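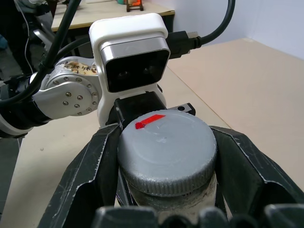

Teaching a two-armed robot to unscrew a lid by teleoperation

Posted 6 April 2024 by Leonor Vilela

I've had a few emails asking how I record the jar task, so I'm finally writing the whole thing down (it's long, get a coffee). You'll need two arms with grippers, some way to drive both of them at once, a camera at each wrist, one camera up at the head, and a small screw-top jar. I drive with a pair of handheld leader arms from Vekent, and the recording software is Hurnum. If you use something else, most of this should carry over fine.

Before you record anything

Put a bit of bright tape on the lid. I use red. Put it near the rim and not in the middle, so that when the lid turns the tape travels and you can see it travel! On a plain gray lid you can sit there twisting away for ages with no idea whether the lid is turning or the fingers are just skating around it. The tape helps you while you drive, it helps when you review, and I suspect it helps the policy too, although I haven't tested that properly.

Loosen the lid by hand and then close it again with two fingers. Don't crank it down. You want the robot to learn the motion first, and a stuck lid teaches it to squeeze harder and harder. I keep the closing force as even as I can between takes, which is boring, but there you go.

Clear the table down to the things the task uses. Then check your cables. Run each wrist through its full twist, slowly, and watch the camera cable the whole way. Mine like to loop up over the wrist and come down in front of the lens at exactly the wrong moment. Clip them lower on the arm and leave plenty of slack above the joint.

Picking the grip

One arm holds the body, the other turns the lid. Decide which is which and never swap! I swapped halfway through my first set in May last year, thinking variety would be good for it, and the trained policy went for the lid with both hands.

The holding hand goes on first. Come in from the side with the fingers low on the body, below the lid, and close until the jar stops shifting when you nudge it. Stop there. If the walls of your jar are soft you'll feel tempted to keep going, and then the body goes slightly oval and the lid binds.

Now bring the turning hand across. I lift the holding arm a little so the jar is clear of the table and the two grippers can come together over the middle, where I have the most reach left on both sides. 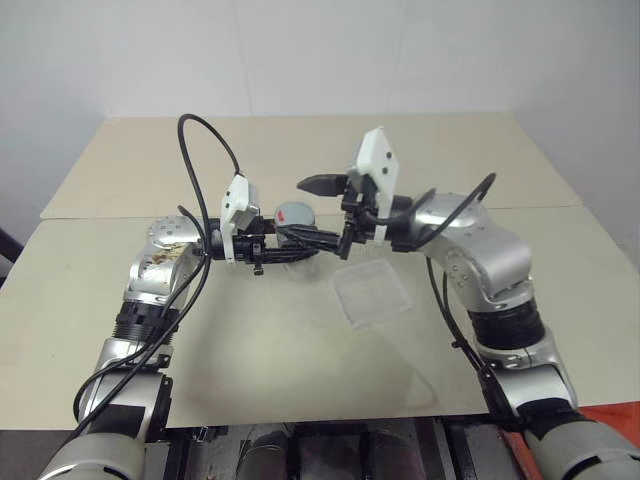

Go slow on this part. The fingers of one gripper can hide the jar from the head camera almost completely, and you end up driving off the wrist view, which feels strange until you've done it a while. I keep both views open side by side and glance back and forth. If you lose the jar in both of them, back the turning hand off, re-aim and come in again. Leave that correction in the recording. A policy that has seen a few recoveries is so much better at digging itself out of trouble.

The turning itself

Close on the ribbed edge, turn as far as the wrist is comfortable, open, turn back, close again. Short turns are easier to repeat than long ones. My first recordings had these big heroic twists right up to the joint limit, and every one of them ended in a jerk. Look at where the tape is before each new grip and you'll know if the last one did anything.

Once the lid feels free, lift straight up before you move sideways. Set it down, open the hand, pull back, and hold still for a couple of seconds before you stop the recording. (I used to stop the instant I let go, and the policy never learned to let go cleanly.)

How many takes

I work in blocks of 5 and then take a break, longer if my shoulders are complaining. The current set has 211 good takes, and I threw out plenty more. Move the jar between takes, but in small steps, a hand's width at most, and turn it so the tape starts in a different place each time. Antunes, who shares my bench, trains on a set of more than 2,000 and swears by it, but his task has a lot more going on than mine.

Cleaning up

Watch every take back at 4 times speed. I toss anything where I dropped the jar, anything where I sat frozen trying to think, and anything where the cable crossed the lens. Slow takes can stay, as long as they're slow all the way through.

Next up is putting the lid back on, which I've been avoiding. I have some softer finger pads from Grulteck to try first, and I'll add my notes at the bottom of this page when I've had them on for a bit.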